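Can a machine tidy up after you yet? Short answer, a bit. Long answer below – how to run the tidy-up test at home or in a workshop and get a result you can trust. Written quickly between jobs, so shout if something's unclear.

## What you need

- an arm with a two-finger gripper
- a table with a plain cloth or top, nothing shiny
- shallow basket, low sides
- a few toys in plain colours. Cubes and a ball will do
- pen and paper for scores

Why toys in a basket? Because it's the smallest chore that is still a chore. Same job as putting cutlery in a drawer or offcuts in a bin, minus the breakages. Filipa Bettencourt wanted to start with socks. Don't start with socks.

## Step 1 – lay it out

Basket nearest you, toys behind it, in reach of the arm. Leave a good gap between things or the fingers will catch the neighbour on the way down. Pull the cloth fairly flat but don't iron it, a real kitchen table isn't ironed either.

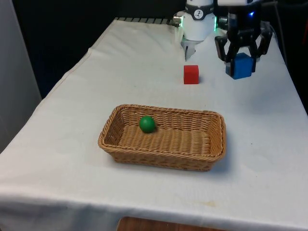

Decide now what counts as done. Ours: everything in the basket, basket not shoved off its spot, nothing on the floor. Write it at the top of the sheet before the first run. If you decide afterwards you will be kind to the machine, everyone is.

## Step 2 – pick an order and stick to it

Ball first or cubes first, doesn't matter, but keep it the same for a whole batch. Balls roll. Cubes land at funny angles and then the next one has less room. Change the order halfway and you can't compare anything.

Let it finish each go. Hands off the table. If you nudge a toy back into place that run is a fail, sorry.
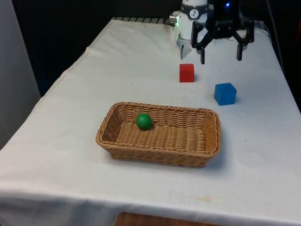
*Green ball in the basket, red and blue cubes still on the cloth.*

## Step 3 – watch the fingers

Most of our fails at Ustgate were in the last bit before the grip. Things to look for:

- one finger landing on top of the toy instead of beside it
- closing on a corner, so the cube twists and pops out
- gripper not opening wide enough, or opening late
- a good grip, then letting go too high over the basket

Put a letter for each one on the sheet. Edmund Cieślak does long notes for every run and never reads them back. Letters are fine. If you have a camera down by the gripper use it for this step, the side view hides the far finger and you will end up guesing. 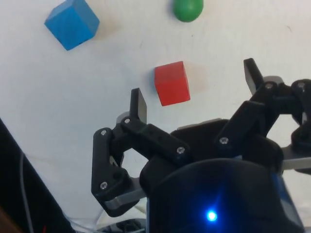 ## Step 4 – do it more times than you want to

3 good runs prove nothing. We did 129 in April and the picture only settled late on. Move the toys a little between runs, then turn the cubes, then move the basket. One change at a time. Note the time of day too if there's a window, ours got worse after 4 in the afternoon and it was the sun.

## Step 5 – count it honestly

Score whole tidy-ups, not single grabs. A machine that gets most grabs right still leaves a toy out fairly often, and whoever comes home to it has to bend down anyway. Also write down how long it took. A child who wants their tea is quicker.

## So, can they?

Known toys, clear table, low basket – yes, worth your time trying. Cluttered table, soft things, anything under anything else – no, not in our hands. For shop-floor work it's closer, as you can fix where the parts sit. Adamczyk have us looking at a bin-filling job on the same lines and the layout is half of teh work.

Next page does cups. Bring a spare cup.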